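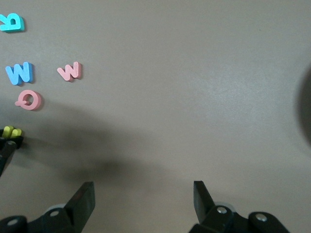 Foam letters on the tabletop, including the turquoise R and the blue W.

How do I teach my kid letters without turning the house into a school?

Asked in Early Years, Astbridge Community Help
Viewed 2000 times

My daughter is three and a half and knows the alphabet song cold. She can sing it in the bath, in the checkout line and at 5 a.m. What she can't do is look at a letter and tell me which one it is. As far as she's concerned the song is about a person called Ellemeno.

We bought foam letters. She likes them a lot. She has served them to me as soup. When I hold one up and ask what it is, she says "blue," which I can't fault, but it isn't moving us along.

My mother-in-law has opinions. Her children were all reading before they could walk, to hear her tell it. She sent us a boxed program from a company called Nuder with 300 flash cards and a parent guide that uses the word "mastery" on every page. We did it for one week in August. By the end of the week my daughter would leave the room when she saw the box, and I was leaving right behind her.

So what I want to know is:

Do I start with capitals or lowercase? The guide says lowercase, the foam set is all capitals, and the preschool says "follow her interest," and her interest is soup.

Do I teach names or sounds?

And is it a problem if we just don't do any of this until kindergarten?

I have a full-time job and whatever patience is left over at 6 p.m., so please don't suggest anything with a laminator.

3 answers

Answer 1 (accepted)

I taught pre-K for a long time and have two of my own, one of whom learned her letters in a month and one of whom took most of two years. Same parents, same fridge magnets. They're both fine and they both now ignore me in complete sentences.

Start with her name. Skip the alphabet as a list. A kid who doesn't care about G in general will care a great deal about the G that belongs to her. Write it on her cup, her drawings, the bag she takes to preschool. Once she owns the first letter she'll start spotting it on signs and yelling about it, and you can add the others from there. After her name, go to people she likes. Grandma's letter is a good diplomatic choice in your case.

Capitals or lowercase: use what you have. Capitals are easier to tell apart, and most small kids learn them first for that reason. Lowercase has b, d, p and q, which are the same shape doing gymnastics. She'll need lowercase for reading eventually, so point it out in books when it comes up and leave it there.

One thing about loose letters, foam or wood or magnets. They get turned every which way, and a W on its head looks an awful lot like an M. Up to then everything in her life has kept its name when you tipped it over. A spoon is a spoon from any side. Letters are the first objects that don't play by that rule, so expect some confusion and just turn the thing right way up when you name it. No speech needed.

Names or sounds: both, casually. "That's an S, it says sss, like soup." She's handed you the lesson there.

Stop asking "what's this?" It's a quiz, she knows it's a quiz, and you already know the answer, so from her side the whole thing looks suspicious. Say it yourself and move on. "I got an R in my soup." If she wants to correct you later, let her. Getting one wrong on purpose is worth ten flash cards, because no preschooler alive can let that go.

Two minutes is plenty. When she wanders off, class is over.

As for kindergarten, knowing a fair number of letters going in makes the first months easier, and you have well over a year to get there. If she's close to five and still can't hang on to the ones in her own name, mention it to her teacher or pediatrician. At three and a half I wouldn't lose sleep, apart from the 5 a.m. concert.

Answer 2

Seconding the name thing. Also read to her, same book over and over if that's what she wants, and run your finger under the title. I read one book about a duck so many times that I could do it with my eyes closed, and often did. My son learned D from it and then decided D was pronounced "duck" for the whole winter. It wore off.

The library in Astbridge has a letter hunt sheet at the kids' desk, free. You walk around and cross them off. We've done it 32 times or it feels that way.

Put the Nuder cards in a closet. Ours paid 60 dollars for something similar and the cards make very good roads for toy cars.

Answer 3

we used the Lucero app, kid loves it. the free part only goes up to F though

Comments on Answer 3

Mine too. Very strong on A through F. Could be a future in report cards.

The asker: Update, she found her letter on the stop sign by our street and we had to stand there and admire it. Soup is still on the menu. The box is in the closet and I've told my mother-in-law we're saving it for when she's ready.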